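Undgate build migration: progress report

Project: Moving the Pistuso plug-in suite from the legacy headless build to Maven and Tycho
Prepared for: Lucimara Damasceno, Engineering Programs, Wondness
Status date: Saturday, June 7, 2025

Where we are

The core plug-ins and the editor plug-ins now build from the command line with Tycho on a clean checkout. The reporting feature builds but its tests don't all pass yet. The Altıntaş import adapter has not been moved and is still built the old way. Of the 220 bundles in the suite, 147 are on the new build. The plan you approved in March had us further along than that, and the section on delays explains the gap.

Work finished this period

The parent POM is in place and every migrated bundle inherits from it. Version numbers come from the manifests, and the build now fails if a manifest and its POM disagree. We had several mismatches left over from the old release scripts. All of them were in bundles that had been renamed at some point, and fixing them was tedious but not hard.

The target platform is now a single target definition file kept in the main repository. Before this, each developer pointed their workspace at whatever Eclipse install they had, and the build server had its own copy of the plug-ins in a folder that was updated by hand. Two bundles turned out to depend on a logging library that was only present on the server. Both have been changed to use the one listed in the target.

We merged the eight old feature projects that held only one plug-in each into their parent features. This changes the update site listing. Customers who install by feature name will need the mapping table, which is in the wiki under Release Notes Drafts.

Signing works for the nightly builds with the test certificate. It has not been tried with the production certificate.

Build times

The old headless build could only run in full. The new one can build a single feature and what it depends on, and most developers are using it that way. A full nightly build including tests is slower than the old one, mainly on account of dependency resolution at the start. Keeping a local mirror of the update sites helped a lot, and we plan to keep the mirror permanently. It needs a disk larger than the one it is on now.

Tests

There are 3,000 unit tests in the suite. The plain ones run unchanged. The ones that need a running workbench are started through the Tycho surefire plug-in, and these gave us the most trouble. Some opened dialogs and waited for someone to close them. On the old server they were on a skip list, so the problem had not been noticed. We have fixed the dialog tests in the core and editor plug-ins. In the reporting feature, 10 tests still fail, all in the chart export package. They pass inside the IDE and fail from the command line, which points to a missing optional dependency in the test fragment. Work on that is open under the reporting milestone.

Delays

The Altıntaş adapter was scheduled for this period and was not started. It depends on a set of prebuilt jars with no source and no OSGi metadata. The plan was to wrap them automatically during the build. We tried this on a branch and got packages exported twice under different versions, and the resolver picked the wrong one. The branch has been parked. The options are:

1. Wrap the jars once by hand, check the result in to our own update site, and treat them like any other third-party bundle.
2. Ask the supplier for bundles with proper manifests.
3. Leave the adapter on the old build for one more release.

We recommend the first. The second can go ahead at the same time, but we don't want the schedule to depend on it. The third would mean keeping the old build server patched and running, and its operating system is already out of support.

We also lost time in April to a repository layout change that was not part of this project. The sample projects and the documentation plug-ins moved to their own repository, and the module paths had to be redone. No further layout changes are planned before the release.

Budget

Spending on staff time is in line with the approved amount. The hardware line has not been touched. We would like to use part of it for the mirror disk mentioned earlier and will send a quote separately. No change to the total is requested.
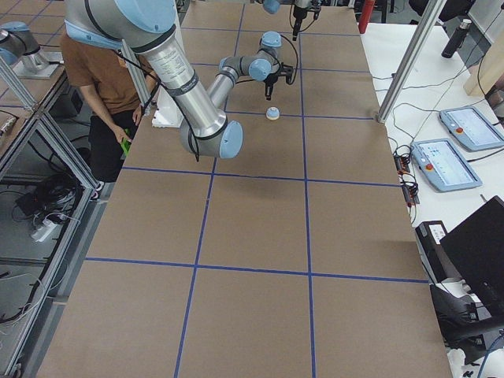 Nélida Quezada
Build and Release Lead, Undgate

Risks

The production signing step is the largest remaining unknown. The certificate is held by the Wondness security group and requests go through their queue. We need a trial run well before the release candidate, and we would be grateful for help getting a slot.

Two of the developers who know the reporting feature are shared with the support rotation. If a large support case comes in, the chart export fixes will slip. The rest of the work does not depend on them.

Some developers still use the old PDE export wizard to produce test builds for customers. The output looks the same but has different qualifiers, and a customer who installs one may not be offered the next official update. We have written up the replacement steps and will remove the old export descriptions from the repository once the adapter has moved.

Plan for next period

Wrap the Altıntaş jars by hand and publish them to the internal update site - this comes first.
Move the adapter bundles and their tests.
Close the chart export failures.
Move the remaining translation fragments. These are small and can be done in batches.
Trial run of production signing.
Run the old and new builds side by side for two weeks and compare the resulting update sites.
Shut down the old build server.

The side-by-side run uses a script that unpacks both sites and compares bundle contents, leaving out timestamps and qualifiers. It already works on the core plug-ins. The only differences it found there were missing license files in the old output.

Decisions needed from Wondness

Approval of option 1 for the adapter jars.
A contact in the security group for the signing trial.
Confirmation that the feature name changes can go out in a minor release. If they have to wait for a major one, we will add empty placeholder features under the old names, and that is a few days of extra work.

The open issue list is in the Pistuso tracker under the label build-migration. The next report will cover the period through the end of the side-by-side run.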